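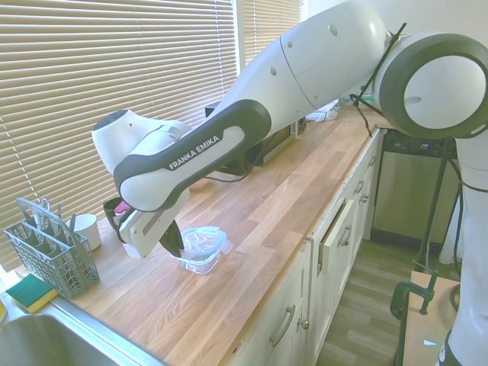
Clundura Countertop Oil, 18-ounce can: my review after one long summer

Posted 9 August 2021

I have been putting off oiling our wooden counters for longer than I'd like to admit, and when I finally got going I did what I always do and read far too many reviews first (my apologies to the laundry). I ended up with the Clundura oil, partly for the price and partly because my hardware store had it right by the register.

The first thing I noticed was the smell, a bit like walnuts, and gone by breakfast. It goes on thin, so please don't pour it like pancake syrup the way I did! A folded cotton rag and a little puddle the size of a quarter is plenty. I gave ours 5 coats with a night between each, and the can still has a good third left in it.

Compared with the Gidex paste I used at our old place, it's much easier on the wrists, though the Gidex did leave a softer shine. Coffee rings wipe away if you catch them the same morning. Beet juice is another story, and I've got a pink patch by the bread box to show for it.

My one real grumble is the lid, which sticks terribly once any oil gets in the rim. I keep an old butter knife in the drawer just for that.

I'd buy it again, and I plan to do one more coat in October before the holiday baking starts.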